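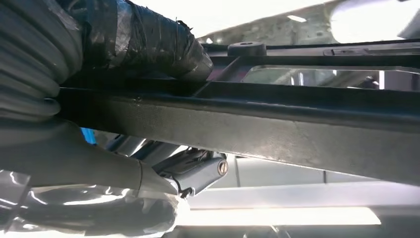 The old Polik workroom in Irthorpe is getting a second life as a shared making and mending space, and anyone who remembers it from the upholstery days will be pleased to hear that a good deal of the old metalwork is staying put. The new tenants, Brosbridge Makers, had thought at first about clearing the lot and starting fresh, but they have come round to the well-worn look of the place. A long dark grey metal beam, with its scuffs and faint scratches and pale dusty patches, will be given a proper wipe-down and otherwise left as it is. The black rail behind it is staying too, along with the short rubbery bumper on top, and the slot cut into the rail may yet turn out to be handy for fixing something to (suggestions are very welcome, and there have been plenty already!).

The group signed for the room in September, after a long stretch of working out of garages, spare bedrooms and, for one memorable winter, the back of a curtain shop. Members will have the use of 180 square metres in all, including a quiet corner for hand sewing and small repairs, a larger area for furniture projects, and a little kitchen where the kettle is expected to be the busiest piece of equipment in the building.
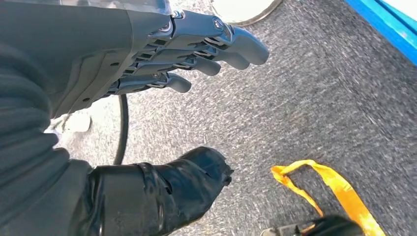 The grey speckled carpet is staying down as well, at least for the first year. There was a lively discussion about pulling it up, as sawdust and carpet are not the best of friends, but members who will be on their knees sorting through chair legs and drawer runners spoke up warmly in its favour. Sanding and sawing will be done out in the covered yard instead, and a heavy mat will go down by the door to catch whatever comes back in on people's boots.

Tang Hardware, just around the corner on the main street, has put $600 toward storage bins and labels, and a winter raffle brought in another $275, which will go straight into better lighting over the furniture area. The group is still on the lookout for sturdy stools, a decent broom and a first aid cabinet, and would be delighted to hear from anyone with such a thing sitting unloved in the shed.

An open afternoon will be held on 9 February 2020, starting at 2 p.m. and running for 4 hours, with tea, date squares and a chance to put your name down for a shelf. Neighbours are welcome to bring along a wobbly chair or a torn cushion and have a chat about what might be done with it. Parking is tight out front, so please use the laneway behind the building.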